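Cleaning and Checking a Shared Microwave Oven

Hoscombe Residence Services
Guidance for residents and housekeeping staff

This page sets out the procedure for cleaning the microwave ovens in the shared kitchens at Clitcombe, Parley and Tam. It applies to the countertop ovens provided in each kitchen and to any similar oven kept in a resident's own room with permission. The steps follow the order in which the work is normally done. The full procedure takes 30 minutes, including the time needed for the parts to dry. The short wipe-down described near the end of the page takes much less and should be done far more often.

Residents who have the manufacturer's instructions for their oven should read them first. Where those instructions differ from this page, follow the manufacturer.

What you will need

Two soft cloths, one for washing and one for drying
A non-scratch sponge
Mild dish soap
A microwave-safe bowl that holds at least 2 cups of water
White vinegar or a fresh lemon
A wooden spoon or wooden stir stick
A soft, dry toothbrush
A small dish of baking soda, for odors

Do not use steel wool, scouring powder, oven cleaner or bleach on any part of the oven. Oven cleaner is made for a different kind of appliance and can damage the interior finish. Bleach must never be combined with vinegar. Knives and metal scrapers should not be used to lift dried food, however firmly it is stuck.

Before you begin

Take out any food or dishes left inside. Food that has no name on it should be placed on the counter next to the oven while you work and dealt with afterward under the kitchen rules.

Clear enough counter space for the door to open fully and for the turntable to be set down flat. Leave the oven plugged in for the steaming step only. It is unplugged for everything that follows. If the outlet is behind the oven and cannot be reached without lifting, ask a second person to help move it forward. Do not pull the oven by its door or by the cord.

Step 1. Loosen dried food with steam

Pour 2 cups of water into the bowl and add 2 tablespoons of white vinegar, or the juice of the lemon. Stand the wooden spoon in the bowl. The spoon gives bubbles a place to form and lowers the chance that the water will overheat and boil over suddenly when it is moved.

Place the bowl in the center of the turntable, close the door and heat on full power for 4 minutes. When the oven stops, leave the door closed for a further 4 minutes. Most of the softening takes place during this time, and opening the door early lets the steam out before it has done its work.

Open the door slowly and stand back from the opening as you do so. The bowl will be very hot. Lift it out with dry oven mitts and set it on a heatproof surface away from the edge of the counter.

Step 2. Unplug the oven

Switch off the outlet, if it has a switch, and pull out the plug by its body. Keep the plug away from the wet cloths and the sink. The oven is not to be plugged in again until Step 8.

Step 3. Remove and wash the turntable

Open the door as far as it will go without force. Allow the glass plate to cool completely before touching it with a wet cloth, as hot glass can crack in cool water. Lift it straight up with both hands and do not slide it toward you, which can drag on the hub beneath.

Wash the plate in warm, soapy water, rinse it and stand it in the rack to dry. Look along the rim and across the middle for chips or cracks. A damaged plate must not go back into the oven, even if the damage is small.

If there is a roller ring under the plate, lift it out as well. Wash each roller and turn it with a finger to be sure that it moves freely. Crumbs and grease on the ring are the usual cause of a plate that knocks or stops as it turns.
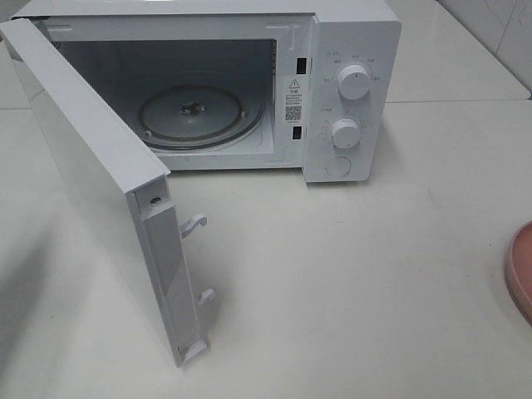
Step 4. Clean the interior

Dampen the sponge with warm water and a drop of dish soap and squeeze it out well. It should not drip. Begin with the ceiling of the oven, then wipe the back wall, the side walls and the floor, so that loosened food falls onto a surface that has not yet been cleaned.

Wipe around the central hub with care and do not pull on it. Water should not be allowed to collect at its base. If food has dried in that area, lay a damp cloth over it for a few minutes and then lift the residue away.

Many ovens have a thin cover on one interior wall, often pale gray or tan, which protects the outlet for the microwaves. It may look like packing material. Leave it in place and wipe it gently. If it is burned, torn or soaked with grease, report it as described below and do not use the oven.

Go over every surface a second time with a cloth dampened in plain water, then dry the interior with the second cloth. Soap left on the walls will leave a smell when the oven is next heated.

Step 5. Clean the door

Wipe the inner face of the door with the soapy sponge, followed by the plain damp cloth. Pay attention to the border that meets the oven when the door is closed. Grease builds up there even in ovens that look clean, and it can keep the door from closing evenly.

Clean the edges of the door next. Narrow channels and the recesses around screws are best cleaned with the dry toothbrush first, while crumbs are loose, and then with a corner of the damp cloth. Do not loosen or tighten any screw.

The outer face needs only a soft cloth and a little soap. On a white oven, fingerprints collect mostly near the edge where people take hold of the door.

Step 6. Clean the latch hooks and slots

The hooks on the door and the slots that receive them are safety parts. They keep the oven from running while the door is open. Wipe the hooks lightly, supporting the door with your free hand so that it does not swing. They should feel firm and should not be bent, cracked or sticky.

Wipe across the openings of the slots with a cloth that is barely damp. Do not spray cleaner into them and do not insert a finger, toothbrush, cotton swab or any other object. Pushing something into a slot can move the switches behind it. If a piece of food has fallen inside, report it and leave it where it is.

Step 7. Clean the front frame and any labels

Wipe the flat frame around the opening and dry it at once. Safety labels must stay in place and be kept readable. Pass a damp cloth over a label once, without scrubbing, and pat it dry. Vinegar, alcohol and citrus cleaners can remove the printing and should be kept away from labels altogether.

If a label is not in a language you read, the kitchen binder is the place to look for the oven's instructions. A label that is lifting at the corners should be pressed flat with a dry cloth. Do not peel it off or cover it with tape or notices.

Finish with the outside of the oven and the counter. Wipe the top, the sides and the control area with a well-squeezed cloth. Keep water out of the vents. Lift the front of the oven slightly, if this can be done safely, and remove crumbs from beneath it.

Step 8. Put the parts back and check the door

Leave the door open until the inside is dry to the touch. Set the roller ring in its track, if the oven has one, and lower the plate onto the hub. Turn the plate by hand through one complete circle. It should sit level and move without catching.

Check each of the following before the plug goes back in:

The door swings smoothly and does not sag on its hinges.
The hooks meet the slots without the door having to be lifted or pushed sideways.
The door closes flat against the frame on all sides.
No cloth, paper or crumb is caught between the door and the frame.
The cord and plug are dry and free of damage.

Plug in the oven, place a cup of water inside with a wooden stir stick in it, and heat it for 30 seconds. The plate should turn steadily. Never run the oven empty as a test.

Removing odors

Place an open dish of baking soda on the turntable and leave it overnight with the door closed and the oven unplugged. Put a note on the door so that the dish is taken out before the oven is used. Throw the baking soda away in the morning. For the smell of burned popcorn, repeat the steam step with fresh lemon the next day.

Daily wipe-down

Each person who uses a shared oven is expected to wipe up spills before leaving the kitchen. Allow hot spills to cool, then use a damp cloth on the floor of the oven, the plate and the lower part of the door. Cover soups, sauces and beans with a vented microwave-safe lid. The full procedure on this page should be carried out at least 2 times a month in the kitchens at Parley and Tam, and every week at Clitcombe.

When to stop using the oven

Unplug the oven and attach an out-of-use card if the door does not close fully, a hook is broken, the glass plate is cracked, sparks have been seen, or the oven runs with the door open. Do not attempt a repair. Microwave ovens contain parts that can hold a dangerous electrical charge after they have been unplugged, and the casing may be opened only by a qualified technician.

Report the fault to Hoscombe Residence Services at extension 1264. Give the building, the kitchen and a short account of the problem. The card stays on the oven until a technician removes it.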